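Trays, and why I've got so many of them

October 29, 2026

I used to be a fruit bowl person. I had a lovely deep blue one from Coşkun, a wedding present, and for years everything went in there: apples, pears, bananas, the odd lemon, a set of keys, a dead battery. And every week I'd get down to the bottom and find something soft and brown stuck to the glaze. It's a miserable job, that, and it always seemed to be me doing it.

So the bowl now lives in the hall with the gloves in it, and the fruit lives on a tray. A tray is flat! You can see every single thing on it! Francine Friesen (my neighbour, and the person who got me started) told me she'd kept hers that way since her children were small, and I remember thinking it would look a bit canteen-ish. Well, it does, slightly. I've stopped minding.

Choosing one

You want a rim, but a low one. If it's too high you're back to having a bowl, and if there isn't one at all you'll be chasing plums across the kitchen floor. Rounded corners are so much easier to wipe than square ones, where the crumbs pack in and you end up poking at them with a cocktail stick. Mine cost 88p in the January sales and I bought 5 of them, which caused some comment at home. The first proper one I owned was a Grullum, a good heavy thing, but it wouldn't fit in the dishwasher and I got fed up with it.

Go for a cheerful colour if you can. Yellow is good because you can spot a bruise or a bit of mould straight away, and it makes a dull worktop look a bit livelier in winter.

Don't worry about scratches. They'll come, particularly if you ever slice on it in a hurry (guilty), and a paste of bicarb and a drop of water will lift most of the staining out of them. Leave it on while you drink your tea, then rub with a soft cloth and rinse.

Sorting the fruit

I do this when the shopping comes in, before anything gets put away. Everything out on the table, a good look at each piece, then onto the tray if it's ready to eat. Pears I press very gently up by the stalk, and if there's a little give there they're ready. If the fat part is soft you've missed your moment, so peel them and stew them. Hard pears stay off the tray altogether and go on the windowsill, next to a banana if you want to hurry them along.

Apples I keep cool if there are a lot of them. One going bad really will turn the others, so do check underneath as well. And don't wash anything until you're going to eat it.

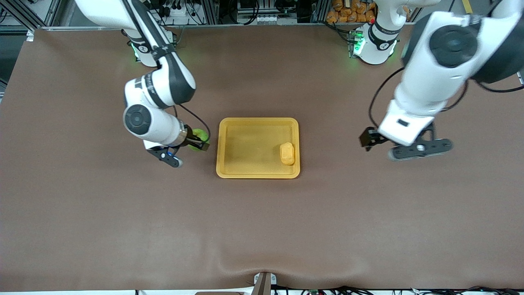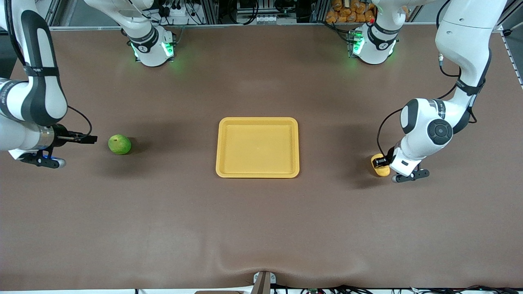

Under the tray I like to have something down on the table. A plain sheet or mat in a dark colour is my favourite, brown for preference, since tea and beetroot both disappear into it. Get one bigger than you think you need. I had a dinky little one from Flellar that only just stuck out round the edges and all the drips missed it. My present one is nearly 90 cm across and catches the lot.

If yours won't lie flat, roll it up the opposite way and leave it overnight with a couple of rubber bands round it. I've heard of people ironing them through a tea towel, but I melted one doing that, so please don't come to me for advice on it. Wiping down is just warm water and washing-up liquid, working from the back towards you, and then a dry cloth.

Other trays about the house

Once you've got the habit it spreads. There's one by the back door for muddy shoes, one under the sink for the bottles that dribble, and one in the fridge for opened jars, so I can pull the whole lot out at once and find the mustard. The oil bottle stands on an old Flerkine baking tin that was too buckled for biscuits.

My stewed pears, as I've mentioned them: 700 g of peeled pears, a splash of water, a spoonful of sugar and a bit of ginger, lid on, low heat until a knife goes through. They freeze very well in old margarine tubs, but do label them. I had some on porridge this morning that I'd got out thinking it was soup.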